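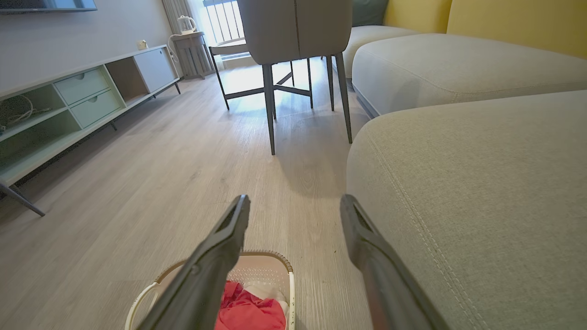

White basket, pink-red garment, pale floor.

Elsie Inskip

Thread on earn-outs, from the seller's side. I sold my company, Lorness, to Plindolau three years ago and part of the price was deferred. People keep asking me how it went, so I'm writing it down once. 1/

An earn-out is the part of the price you get later if the business hits agreed numbers. Ours was tied to gross profit over two years. The buyer wanted revenue at first. I wanted revenue too, until Emilian Ursu, who ran our finance side, worked out what would happen if they cut our prices to win accounts for the group. 2/

It would have gone fine for revenue in that case. But Plindolau wouldn't agree to revenue without a margin floor, and the floor was badly worded. Gross profit was simpler. We took it. 3/

First lesson: define the number with a worked calculation attached to the contract. A real one, using last year's accounts, line by line. We had a paragraph of definitions and no calculation. That paragraph took up most of a month later on. 4/

The argument was about freight. We had always booked outbound freight below gross profit. Plindolau books it above. The contract said "consistent with past practice" in one clause and "in line with group accounting policies" in another. Both sides could point to their own sentence. 5/

Which one wins? Whichever the contract says wins. Ours didn't say. Put in an order of priority: specific policies first, then past practice, then the general standards. Your lawyer will know this. Ask anyway. 6/

Second lesson: shared costs. Once you're inside a bigger company you start getting charges for warehouse space, software, HR and so on. Some are fair. Agree before signing which can go into the calculation and put a cap on them. We had a cap on HR and software. We forgot the warehouse. 7/

Third lesson: who controls the business during the period. I was still managing director on paper, but any hire above a junior role went up to the group for approval. One sales job stayed open from May until the end of the year. You can guess what that did to the second-year number. 8/

The contract had a clause saying the buyer wouldn't act in bad faith to reduce the earn-out. A slow hiring process isn't bad faith. I don't think anyone there was trying to hurt us. They had 200 open requests across the group and ours was one of them. 9/

If a hire or a budget matters to your target, write it in as an obligation with a date on it. General promises to "support the business" aren't worth arguing over – I spent money on legal advice to find that out. 10/

Fourth: customer moves. Nassar was our second-largest account. It was also buying from another Plindolau division, and in year two they merged the accounts under that division. The work was still done by our people. The profit showed up somewhere else. 11/

We did get that one back, mostly. Emilian had kept a monthly file of every order that was moved, with the original quote and the invoice. It had 1,836 lines by the end. The group finance team checked a sample and accepted the rest. Keep the file from day one. 12/

Final result: first year paid in full. Second year paid in part, after nine weeks of back and forth. We never went to the independent accountant, though the letter was drafted. 13/

Would I take an earn-out again? Yes, if the cash at closing was a price I could live with by itself. That was the advice I got at the time and I half followed it. 14/

A few people have asked about Cutico, where I'm now on the buying side. We're looking at a small deal with a deferred piece. One year, one measure, calculation attached. The seller's adviser asked for a warehouse cap in the first draft. I said yes. 15/

Adding one from the replies: does the earn-out speed up if the buyer sells the business on? Only if the contract says so. Ours did, in full at target. It never came up. 16/

Another from the replies: tax. It depends on where you are and how the payments are tied to your job. In our deal they were kept separate from my employment, so leaving wouldn't have cancelled them. Get advice on this before the term sheet – it's hard to change afterward. 17/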